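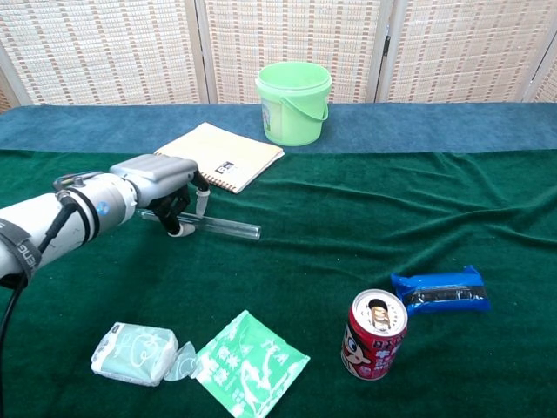 *Clear tube over dark green cloth.*

**Velvet** is a woven pile fabric, and I've had a soft spot for it ever since I inherited a mustard armchair (long story). It's made by weaving extra warp yarns over wires or between two layers of cloth, then cutting them so the ends stand up. Silk was the classic fibre, but cotton, viscose and polyester are what you'll mostly find in the shops now.

The pile leans one way, called the nap, so the same bolt can look like two different colours depending on how you turn it - stroke it and you'll see! Dark greens show this off beautifully. My friend Saron Ejigu once cut 30 cushion covers with the nap going every which way, and she still gets grumpy if I bring it up.
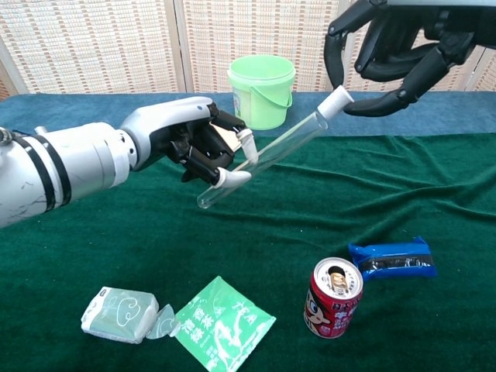
## Care

Never iron velvet face up. I steam mine from the back, hang it over the shower rail and leave it overnight. Crushed patches usually lift with a soft brush, though my old Berkley curtains have a bald spot that's beyond saving.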